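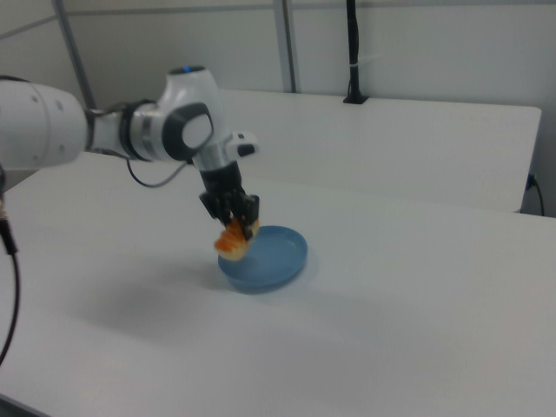
Tableware and Serving Group, Department of Food and Home Studies, Vuvthorpe College

Kerer Breakfast Table
README and data card, version 3

What is in it

Kerer Breakfast Table is a collection of pictures and written notes on how breakfast things get put out: croissants, rolls, buns, slices of toast, and the dishes, plates, boards and bowls they end up on. We love this subject, and we think it's been badly served. There are plenty of food collections full of finished plates with a sprig of something on top, and far fewer that look at the moment of serving, when a croissant is still over the rim of a dish and could be laid down in any number of ways.

Version 3 has 2,041 pictures in 452 servings. A serving is one item of food going to one dish, from the first picture of it to the last, so most servings have several pictures and a handful have only one. Each serving comes with a short note in plain English, and each picture has its own row in the labels table.

What's new in version 3

The blue dish is in! It is round and shallow, with a raised lip and a flat inside, and it suits a croissant wonderfully well: golden orange against that soft matt blue, on a white table top. Anyone who sat through our version 2 meetings will know how long we talked about colour. White plates on a white table are hard work for the eye, and people marking the edge of the dish kept disagreeing with each other by a finger's width. With the blue dish the marking goes quickly and the agreement is much better.

We also split the old "pastry" label. It used to cover everything from a croissant to a currant bun, and it was far too wide. Croissants now have a label to themselves, with an extra field for which way the curve faces.

Files

pictures/ holds the pictures, one folder per serving
notes/ holds the serving notes, one text file per serving
labels.csv has one row per picture
words.txt is the word list used in the notes
changes.txt says what changed between versions

The folder names match the names of the note files, so if you are looking at a picture and want the words that go with it, you only need to swap the first folder.

The labels

food: croissant, roll, bun, toast, other
dish: plate, shallow dish, bowl, board, other
dish_colour: one plain word, for instance white or blue
food_place: above, touching, resting, off
tilt: level, tip down, tip up, unclear
curve: left, right, towards, away, unclear (croissants only)
dish_empty: yes or no

"Above" means the food is over some part of the dish and hasn't come to rest in it. A croissant held just over the rim counts as above, even when half of it is still outside the dish. "Touching" is for any contact with the dish while the food is still being held. Use "resting" once the dish alone is taking the weight. "Off" is everything else, including food that has been set down on the table.

"Dish_empty" is judged on the flat inside of the dish only. Food hanging over the lip doesn't make a dish full. Crumbs do count, and we have a soft spot for the rows where somebody spotted a single flake and changed the answer to no.

"Tilt" was the label we enjoyed working out most. A croissant held by one end will nearly always hang with the other end lower, and the angle tells you a good deal about how it is likely to land. We kept it to four answers. An earlier draft used degrees, and it made everyone miserable.

How the notes are written

Notes are one to four sentences long and use everyday words. We ask writers to name the food first, then the dish, then what is going on between them. Sushil Rana put together the word list and it's a delight to read in its own right: he argued for "tip", "curve", "ridge" and "belly" for the parts of a croissant and against anything you would need a bakery course to understand. "Belly" is the paler underside. "Ridge" is any of the darker raised bands across the top.

A sample note:

Croissant, shallow blue dish. Held by one end over the left rim, tip pointing down and to the left. Dish empty.

Please don't guess at taste, freshness or temperature. Writers are very tempted to put "warm" or "buttery", and we do understand, but a picture can't tell you either. The same goes for what the food is filled with unless the filling is showing.

Checking

Each row was marked by 2 people working apart. Where they differed, Lai-ching Kwan looked at the picture and settled it, and her reasons are kept in the remarks column. Do read some of those remarks. There is a long and very happy one on whether a shadow falling under a dish should ever be taken as part of the dish (it shouldn't).

Known gaps

Breakfast at Vuvthorpe means bread and pastry, so there is no rice, no porridge and no fish. We would dearly like all of them.
Bowls are thin on the ground, and deep bowls more so.
Toast is nearly always cut straight across. Triangles are on the list for September.
A few curved rolls were marked as croissants in version 2. We think we have caught them all, but tell us if you find another.
The curve label is missing from the oldest servings, where it reads "unclear" throughout.

Good uses

The collection works well for teaching serving and table laying, for practising short factual writing, and for studying how people describe where one thing is in relation to another. Teachers at Sekano have used the notes with learners of English and left the pictures until afterwards, so that the class draws the dish and the croissant from the words alone. We were thrilled by that idea and have copied it. The collection isn't suited to working out portion sizes or nutrition, as nothing in it was weighed.

Sharing and credit

You may copy, change and share the pictures and notes for teaching and research. Please credit the Tableware and Serving Group, Vuvthorpe College, and say which version you used. If you add servings of your own, keep the label names as they are so that the sets can be joined up later. The Grasso table of cups and saucers already follows the same names and can be read in alongside labels.csv without any changes.

Corrections

Send the serving folder name, the picture name and what you think the row should say. Corrections to notes are just as welcome as corrections to labels, and new words for the word list go to Sushil.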